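Ticket: Zeletti portal -- order photos not loading / wrong finish shown
Status: open, waiting on vendor
Opened: March 30, 2018
Site: Druscombe showroom

Customer-facing catalog shows the wrong swatch on stone-look panels. Started after the Zornen import. Counter staff noticed when a customer picked "gray cloud" and the quote came out with the plain white item number. Quote was fixed by hand, customer was fine about it.

What we know so far:
Catalog has 39 finishes in the stone group. 10 of them show a blank tile, 3 show a picture belonging to another finish. Rest look ok.
Same result in Chrome and Firefox, same on the front desk tablet.
Logged out, cleared cache, logged back in. No change.
Prices are right. Only the pictures and the short descriptions are off.

Tried so far:
Re-ran the import from the Coppens price file. Finished with no errors, same blanks.
Deleted one blank finish and added it by hand. Picture shows up now, but the item number got a "-1" on the end and the quote tool won't find it. Put it back how it was.
Renamed a picture file to match the item number exactly, no spaces. Worked for that one tile, then it dropped off again overnight. So something is overwriting it -- prob the nightly sync.
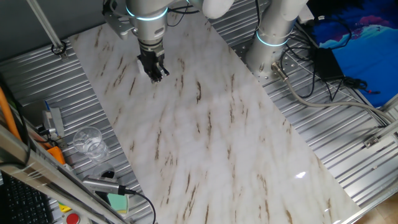
Sync log is the next thing to look at. It runs at night and takes up to 28 minutes, and theres no way to pause it from our login, only Zeletti can do that. The wrong-picture finishes are all white ones with some kind of marking, and the short text is too vague to sort them out. Gray clouding with thin brown streaks running mostly lengthwise, like on the glossy board in the photo, should not be filed under the same words as a plain white. Right now both just say "white stone, gloss". If the sync matches on description instead of item number that would explain the mixups, but not the blanks.

Update, later same day:
Called Zeletti support. On hold a long time, then told to send the import file and screenshots. Sent both. They asked if we changed the column order. We did not, but the new Coppens file has an extra column for edge type, sitting right before the picture name. Could be it.

Took the extra column out of a copy and imported into the test catalog. Blanks went from 10 to none. Wrong pictures still wrong.

Still need:
Zeletti to confirm what field the sync matches on
Sync paused for one night so we can see if the manual fixes stick
Someone to rewrite the short text on the white finishes, the Druscombe printed list has better wording

Workaround for the counter until closed: quote by item number only, do not go by the tile. If a customer wants to see the finish pull the real sample from the drawer. Dont delete anything from the live catalog pls.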